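About Kodora

Kodora is a residential cleaning school and placement service. The school opened in a rented storefront on Cerkov Street with one classroom and a single evening course. It now occupies both floors of the Tosach Building and offers daytime, evening and Saturday classes.

Our purpose is to prepare adults for steady, fairly paid work in private homes, small offices and rental properties. Applicants need no earlier experience and no diploma. Instruction is given in English, and printed course materials are available in large type on request.

The Basic Certificate takes 47 hours to complete. Students study surface care, safe handling of household products, laundry, kitchen and bathroom routines, time planning and written estimates. The final assessment is held in a furnished training apartment on the second floor. To date, 1146 students have earned the certificate.

Graduates may register with our placement office, which serves 545 client households. Every client signs a standard agreement covering hourly pay, travel time and notice of cancellation. Placement staff review each new assignment with the worker at the end of the first month.

Kodora is governed by a board that meets each January to approve fees and course content. Advanced instruction in stone and wood floors is provided jointly with the Zou Training Center. Class size is limited to 23 students.

Scrubbing pads and sponges, handled at the shelf
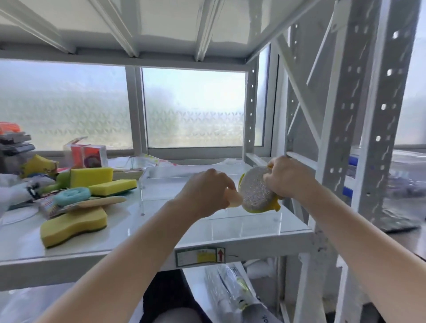
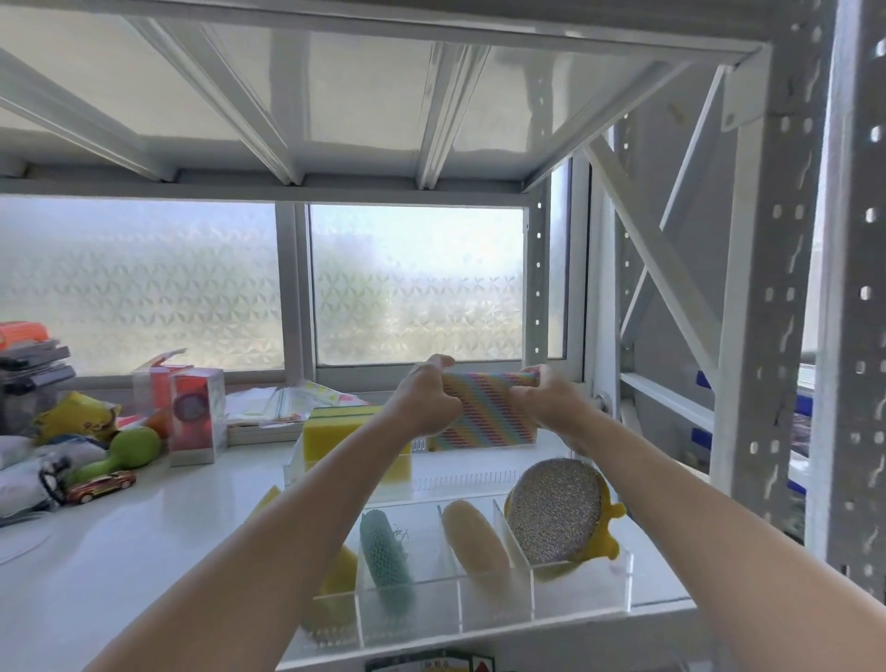

May a student who misses a class still receive the certificate?

Missed hours may be made up in a later session of the same course within one year, at no added charge. The certificate is issued when all hours and the final assessment are complete.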